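How do I get old stickers off without wrecking the finish?

Moving out of our place on Rirlow in a few weeks and the landlord wants every sticker gone. Some peeled right off, others left that gray gummy stuff behind. Tried warm water, did nothing. Deposit is $605 so I really dont want to scratch anything. What works?
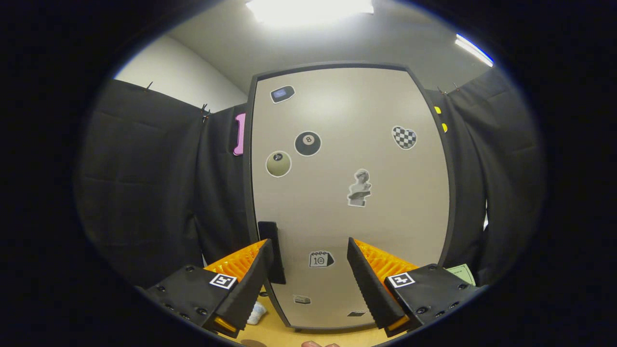 Shadi Mahasneh
Hair dryer, low setting. Hold it a few inches off, maybe half a minute per sticker, then lift a corner with an old plastic card and pull slow — flat back against itself, not straight out. If it starts to tear, more heat. For the gum left over: a dab of cooking oil on a paper towel, let it sit ten minutes, wipe, then dish soap. Did a whole closet door like this in December and got my full $472 back. Try the oil someplace hidden first, it can stain raw wood or flat paint.

Yazzie
just use nail polish remover, takes 2 seconds

Clivari38
Please don't do the nail polish remover thing. Acetone eats paint and plastic, I ruined a cabinet front that way and the replacement was $383. Rubbing alcohol is safer but still test a spot. And no razor blades!! Agree on the hair dryer. One more thing — if the stickers were up for years, the finish underneath might be a different shade from the rest. No cleaner fixes that. Take pictures and email the landlord before the walk thru, mine let it go as normal wear.

Last edited March 2022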